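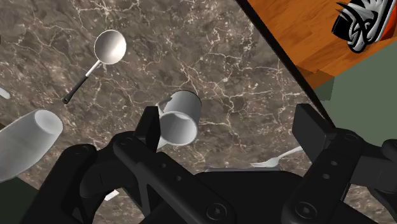
Kitchen and Bath Showroom Assistant, Part Time

Stismont Home Surfaces, Skustdale

Stismont sells and installs countertops, sinks and flooring for homes and small businesses. We are looking for a part-time assistant for the Skustdale showroom, starting in September.

Most of the job is talking with customers. People come in with a rough sketch or a few measurements on a piece of paper, and you will help them work out what they need, pull samples and book a home visit with one of our measuring crews. You do not need to know stone or tile when you start. Irfan Rind runs the showroom and will train you during your first month.

Other duties:
Answering the phone and returning messages the same day
Entering orders and checking them against the supplier's confirmation
Keeping the sample library in order and signing samples in and out
Opening the showroom at 8:30 a.m. on your scheduled days
Light cleaning

You should be comfortable with basic math, including square footage, and with using a computer for most of a shift. Some samples are heavy, and you will need to lift up to 60 pounds with a hand truck available. A driver's license is helpful but not required. Spanish or Turkish is a plus.

The position is 15 hours a week to begin with, spread over three days. One of those is usually a weekend day. Hours go up in spring, when we are busiest, and you can say no to the extra shifts. Pay depends on experience and is reviewed after six months. Staff get a discount on materials, and parking behind the building is free.

To apply, send a resume and a short note about your availability to Melahat Kılıçarslan in the office, or drop them off at 1208 Ansari Road. Please include the names of two people we can call. We do not need a cover letter.

Interviews are held at the showroom and last half an hour. Applicants we would like to meet will get a phone call. If you applied last year and are still interested, please apply again.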